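February. Started on the kitchen things after breakfast, while the light was good enough to see chips and hairlines. The aim is a single list of what stays on the worktop, what goes in the cupboard and what goes to Grustham with the next load.

Measured first. The space by the wall is 156 cm long, and the toaster oven needs clearance on both sides, so the tall and narrow items have to justify themselves. The mug tree does. It takes very little width and keeps the two mugs off the surface - the pink one and the dark teal one, both sound, no crazing in the glaze. 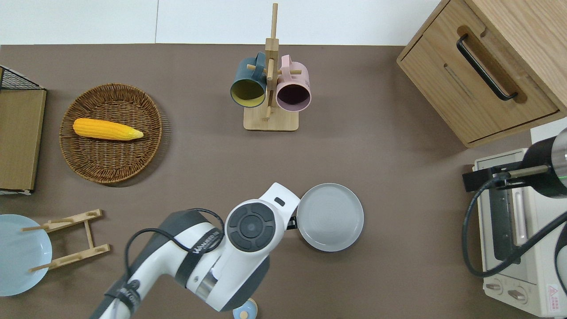
The wicker tray is harder to place. It is wide for what it holds, and a shallow rim means nothing can be stacked in it. Weighed the corn on the Manimix scale out of curiosity, but the scale reads in steps of 2 g and drifts, so I have not written the figure down. The small slatted dish stand folds flat and can live in the cupboard.

Plates next. The pale round one is staying out for daily use. The rest are Weidemann, nearly 75 of them if the old inventory is right, and they can remain boxed until the shelf is up. I had the brackets down as good for 500 N each, which I want to check before loading anything.
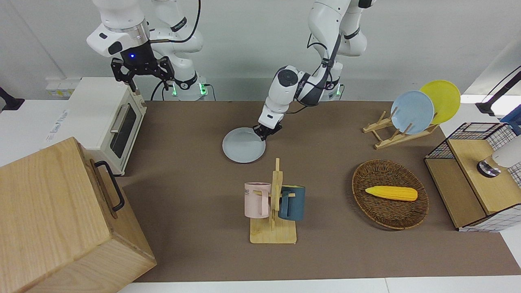 Leave the toaster oven where it is, was the verdict by telephone at four, and put the plates nearest to it, as that is where the toast comes out. Fair point. I had been sorting by size and had not considered the order of use at all. Amended the list accordingly.

Still to do: felt pads for the mug tree base, drawer liner, ring Zenanex about the shelf.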